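Vaisselle du quotidien Clumine : assiette, bol, mug et couverts

Maison Cladance, collection de tous les jours

Il y a les services que l'on sort deux fois par an, avec mille précautions, et puis il y a la vaisselle qui vit vraiment avec nous, celle du café du matin, des tartines de quatre heures et des pâtes avalées un peu vite avant de ressortir. C'est à cette vaisselle-là que nous pensions en composant l'ensemble Clumine, et nous sommes bien contents de vous le présenter enfin en entier (vous avez été nombreux à nous réclamer l'assiette toute seule, puis le bol, puis « le reste qui va avec » !).

L'ensemble réunit une assiette ronde en plastique rose corail, un bol profond en céramique blanche, un mug gris foncé, une fourchette et une cuillère en métal. Nous avons voulu des couleurs qui se répondent sans être assorties de trop près, pour que l'on puisse glisser au milieu le vieux saladier de famille ou les verres dépareillés du placard. Le corail réveille une table claire, le gris foncé la calme un peu, et le blanc s'entend avec tout le monde.
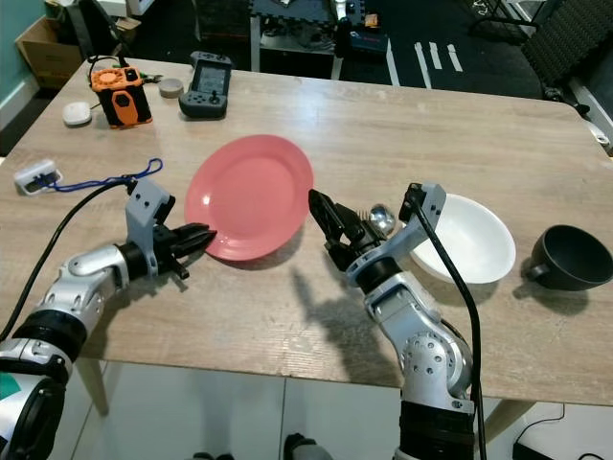

L'assiette corail

Elle est ronde, peu creuse, à fond plat, avec un bord relevé et strié. C'est ce bord que nos clients mentionnent le plus souvent quand ils nous écrivent : il retient la sauce, il donne une bonne prise aux petites mains, et l'on attrape l'assiette sans mettre le pouce dans la purée. Comme elle est en plastique, elle part volontiers au jardin ou en pique-nique, et une chute sur le carrelage de la cuisine ne fait pas toute une histoire. On nous demande parfois si la couleur change d'une série à l'autre. Un peu, oui, le corail tire tantôt vers le rose, tantôt vers l'orangé, et si vous complétez un lot ancien, dites-le-nous dans le message de commande, nous irons fouiller dans les cartons pour trouver la teinte la plus proche.

Le bol en céramique

Le bol, lui, est large et profond. Soupe, céréales, salade de lentilles, compote tiède, il prend tout, et l'intérieur bien blanc met joliment en valeur une soupe de potiron en novembre. Contenance : 70 cl à ras bord (on le remplit un peu moins si l'on doit traverser le salon). Il passe au lave-vaisselle et au micro-ondes. Évitez simplement de le sortir du réfrigérateur pour le mettre aussitôt au four, la céramique n'aime pas être bousculée.

Le mug et les couverts

Le mug gris foncé contient 30 cl, de quoi faire un vrai grand café ou un thé que l'on oublie sur le coin du bureau. Avantage d'une teinte sombre, les traces de thé s'y font oublier elles aussi, même s'il faut bien finir par passer l'éponge. La fourchette et la cuillère sont des couverts de table classiques, à la cuillère bien arrondie, vendus par paire et disponibles au réassort. 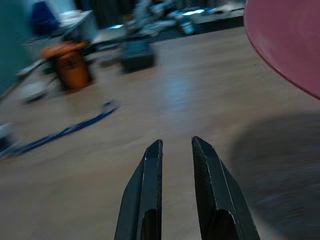
Pour ceux qui hésitent sur les quantités, notre conseil est toujours le même : prenez une ou deux assiettes de plus que le nombre de personnes à la maison. Il y en a toujours une au lave-vaisselle, une autre sous un pot de basilic, et des invités qui restent finalement dîner.

Composition et commande

L'ensemble pour 2 personnes comprend deux assiettes, deux bols, deux mugs et deux paires de couverts. Chaque pièce se commande aussi séparément. Référence de l'ensemble : Clumine 102.

Entretien : lave-vaisselle pour toutes les pièces, panier du haut pour l'assiette. Ne pas mettre l'assiette au micro-ondes ni au four. Pas de tampon abrasif sur le corail, une éponge douce suffit.

Les commandes sont préparées dans notre dépôt de Cullville et calées avec du papier froissé. Si une pièce arrive ébréchée, envoyez-nous une photo et nous la remplaçons.

Dans la même collection : le plateau Wada, les verres Clumine, les torchons à carreaux.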